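Progress report on the project "Teaching two arms by demonstration"
Prepared for: Valdis Vanags, Zurkell
Prepared by: Man-sik Pyo, Panach
May 2, 2021

Dear Mr. Vanags,

I send you the second progress report of our project. It covers the time from December until now. As you asked after the first report, I have written less about the software and more about how the demonstrations are made, which problems we met, and what we still need from you.

Short status

The recording station is finished and in daily use. We have 789 accepted demonstrations of the key sorting task. The first training on this data has been done, and its results are mixed; I explain them below. The towel task, which was planned for this period, has not started. The budget is in order, with one change I ask you to approve.

The recording station

In the first report the two arms stood on a table in the open room. We had many recordings where somebody walked behind the table, or where the evening sun came on the work surface. Chang-ho Koo has therefore built an enclosure, and both arms are now mounted on one common rail. The distance between the arms is fixed by the rail, and we do not need to measure it again every morning. Before, this measurement cost us half an hour each day and it was still a source of errors.

The walls of the enclosure can be exchanged. We cover them with printed panels, and we change the print between recording blocks. Our advisor Kyu-ri Ma recommended this to us. Her concern was that a model trained in front of one plain wall can learn to depend on this wall. We now have 4 sets of panels. Changing a set takes one person a few minutes.

How a demonstration is made

The operator sits at a second table and holds two small leader arms, one in each hand. The two arms in the enclosure follow the movement of the leader arms. The operator looks directly at the work surface and not at a screen. We tried the screen for one week and the operators closed the gripper too early or too high very often, so we returned to direct view.

We also compared this with guiding the arms by hand, where the operator takes the arm itself and moves it. For the first learning of a new operator this is easier. But the hands of the operator are then in the camera picture, and with two arms one person cannot guide both in a comfortable way. We use hand guiding only for setting the start position.

In the key sorting task, small objects such as keys and a lanyard are laid on the surface in a new arrangement before each recording. The arms must pick them up one after another and put them in order.

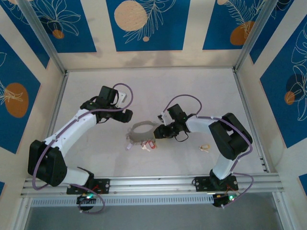
Figure 1. The two arms over the work surface, with keys and a gray band between them.

Keys are more difficult than we expected when we wrote the proposal. A key lies very flat, and the fingers must come down almost to the surface before they close. If the operator goes too low, the finger presses on the surface and the motor stops for its own protection. In the first weeks we lost many recordings in this way. Dong-geon Hwang then changed the control so that the follower arm becomes softer near the surface. Since this change the motor stops have become rare, but the operators say that the arm feels slower in the last centimeter. I think this is acceptable.

The red tag on one of the keys helps the operator, because it is thicker and can be gripped from the side. We noticed that the operators prefer the tag whenever they can reach it, and the model has learned the same preference. For a key without a tag the model is clearly weaker. We will record more demonstrations with bare keys in the next period.

Operators

We have 3 trained operators. Each new operator practices for two days before we keep any recording. We found that the recordings of different operators are quite different in speed and also in which hand they start with. In the beginning I wanted to make one strict rule for everybody. After discussion with Mr. Hwang we decided to fix only the starting hand and leave the speed free. The work is tiring for the wrists, and we have limited one session to forty minutes with a break after it.

Results of the first training

The model trained on the accepted demonstrations can reach for an object in most arrangements. It picks up the lanyard well. It often misses the keys when two of them lie close together. The coordination between the arms is not yet satisfactory: sometimes both go for the same object, and one must be stopped by the operator. We believe that a part of this comes from the early recordings, where the starting hand was not fixed. We will train again without those recordings and compare.

Problems and delays

The cables were a constant problem. In the first mounting they were too tight and pulled at the wrist when the arm was stretched out. Mr. Koo has laid them again with a larger loop. This repair and the waiting time for new cables cost us 2 weeks.

The spare gripper fingers from Gonitz arrived late, and one pair had the wrong hole pattern. The supplier has agreed to replace it without cost, but we have no delivery date yet.

For these reasons the towel task is moved to the next period. The end date of the project does not change.

Budget

The spending is within the plan for staff and equipment. I ask for your approval to move the remaining travel money into the position for spare parts. We had no travel in this period and we do not expect any before the summer. A table with the exact amounts is attached separately.

Next steps

Record bare keys, and keys lying close together.
Repeat the training without the early recordings.
Prepare the towel task and test it first with hand guiding.
Write the operator instructions in a form that can be given to your team.

If you wish to see the station at work, we can arrange a video call on any working day. Please let me know also if the shorter software part is enough for your review.

With kind regards,
Man-sik Pyo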